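Careers > Trimside > Data Collection > Demonstration Operator

Demonstration Operator, Kitchen Tasks (part-time, paid)

Trimside is hiring 6 demonstration operators for its Brendoncombe site. Operators perform everyday kitchen tasks with a hand-held gripper while a camera on the tool records what it does. The recordings are used as training examples for a robot arm policy. You do not need a background in robotics or programming. If you can plate food, open an appliance door and repeat the same job patiently many times, you can do this work.

The work

Each shift is four hours, either from 8 a.m. or from 1 p.m. You will be given a task card with a start state, a goal state and a list of allowed variations. A typical card reads: "Plate to table, food on plate, oven door closed at end." You carry out the task with the gripper, reset the table, and do it again. Most tasks take less than a minute. Operators who have settled in usually record 147 usable demonstrations or more in a shift, but there is no quota and no bonus for speed. We would much prefer a slow, clean demonstration to a fast one that has to be thrown out.

The present collection is called Grelwood. It covers breakfast and snack preparation: moving plates and dishes, handling bread and pancakes, and using toasters and small ovens. The target is 3,000 accepted demonstrations by October. A second collection, Bognár, will cover washing up and putting away, and operators who finish Grelwood will be offered shifts on it first.

Duties

- Set the table according to the task card before each run.
- Perform the task with the gripper at a steady, natural pace.
- Keep the tags on the finger bases clean and uncovered. The tracking software reads the opening of the gripper from them.
- Mark failed runs as failed. Dropped food, a missed grasp or a bump against the table all count. Some failures are kept on purpose, so do not delete anything.
- Change object positions between runs as the card asks.
- Replace food items when they start to fall apart.
- Fill in the shift log before you leave.

What we need from you

- You are 18 or older and able to work at least three shifts a week.
- You can stand for up to fifty minutes at a time. There is a ten-minute break every hour.
- You can hold and move a light tool at chest height without pain. Please tell us about any past wrist or shoulder trouble so we can plan shorter blocks.
- You are comfortable handling bread, eggs, dairy and nuts. We cannot guarantee an allergen-free table.
- Left-handed applicants are very welcome. Most of our current data comes from right-handed people.

Training takes two paid shifts. On the first you learn the tool and practice with empty plates and plastic blocks. On the second you record real tasks, and a lead operator goes through the recordings with you and points out where the grasp was late or the tool was tilted too far. Most people find the narrow view from the tool strange for the first hour — it gets easier once you stop looking at the screen and watch your hands.
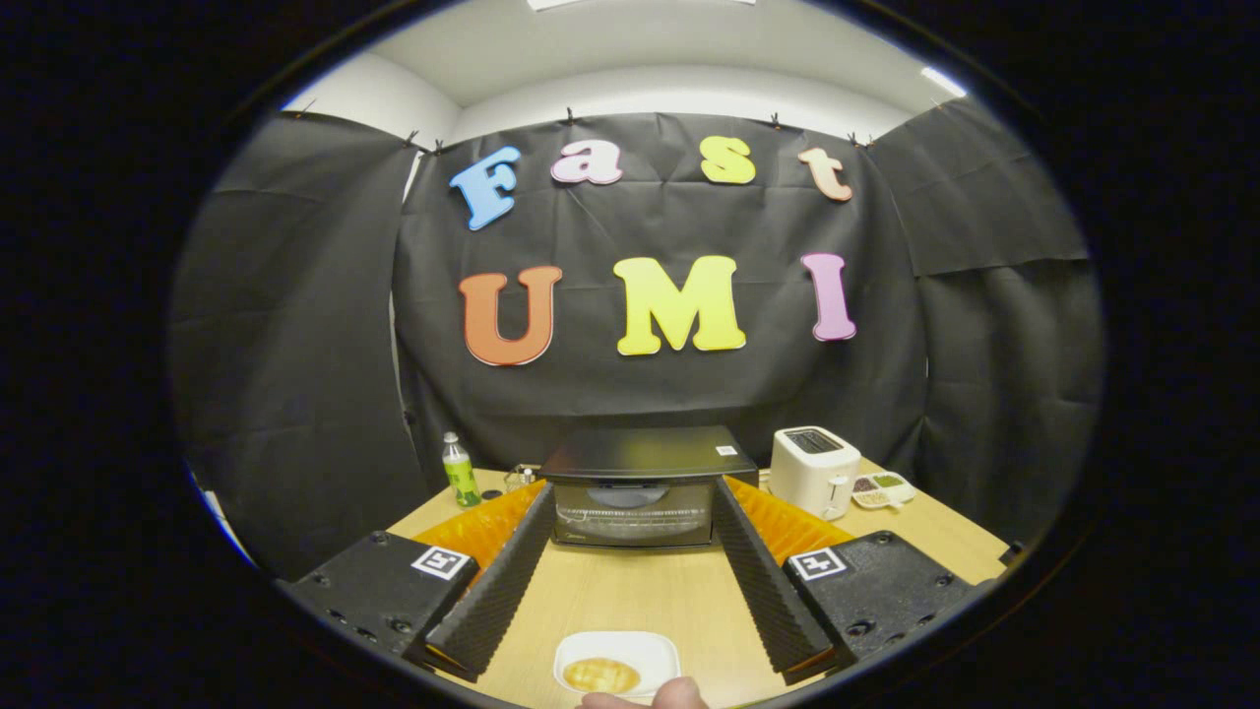

Tool view at the toaster oven table, pancake on a square plate.

Pay and privacy

Pay is by the hour, at the same rate for training and for recording, and the rate is sent with the interview invitation. People who cannot commit to regular shifts may apply for the single-session pool instead, which pays a flat $400 for a block of four shifts.

Your hands, and sometimes your sleeves, will appear in the recordings. Audio is not recorded. You will be asked to sign a release before your first shift, and you may read it at home first. Rings, watches and bracelets have to come off before recording.

How to apply

Send a short note to Wahyudi Krishnan, collection lead, at the address in the footer. Tell us which shifts suit you, which hand you write with, and any job where you did careful repeated work. A résumé is optional. Interviews are held on site and include fifteen minutes of trying the tool.

Comments (3)

marnie_t
Is there parking at the Brendoncombe site or is it bus only?

W. Krishnan
Both. There is free parking behind the building, and the bus stops at the front gate.

dok77
Did the single-session block in spring. My forearm was sore after the first shift and fine after that. Wear short sleeves, it gets warm in there.

Contact: collection@trimside.example | © Trimside | Back to top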